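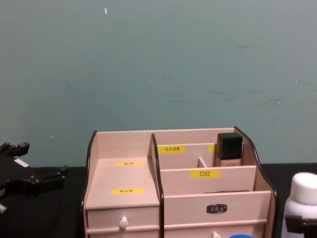 Figure 1. Wooden desktop organizer against a teal-green wall.

Desk Storage and Retrieval Time in Shared Study Rooms
Project report, submitted 10/29/18

1. Background
The study rooms at Skamville are used by students from several courses, and supplies are left in them between sessions. A survey carried out in March listed missing or misplaced supplies as the most frequent complaint. This project measured whether divided storage shortens the time needed to find a small item on a shared desk.

2. Method
Two storage conditions were compared. In the first, all supplies were kept in a single open tray. In the second, the same supplies were sorted by type into a divided unit. A set of 600 retrieval trials was planned, split evenly between conditions. Each trial began when the item name was read aloud and ended when the item touched the desk. Times were entered in the Oteo logging sheet to the nearest tenth of a second.

Items were grouped by length. Pens and rulers were stored upright. Clips, erasers and staples were stored flat. The grouping follows the Brarevlow scheme used in our earlier coursework, with the paper category removed.
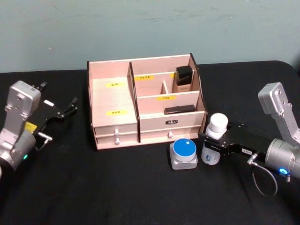 Figure 2. Organizer with compartments on top and drawers below.

3. Results
Of the planned trials, 400 were completed before the room booking ended. Median retrieval time was lower in the divided condition for all three flat-stored items. For pens the two conditions could not be separated. Rulers were found slightly faster in the open tray, where they stood out by size.

Return errors were recorded separately. Items were put back in the wrong cell more often near the end of a session than at the start. We did not test whether labels reduce this. 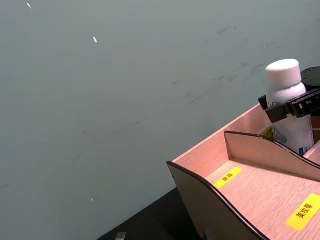

LIMITATIONS

All participants came from one course and knew the supplies in advance. Desk lighting was not controlled. The Subramaniam room has a longer desk than the other room used, and reach distance was therefore not constant. Trials in which an item was dropped were excluded and not repeated. The raw times are in Appendix 2.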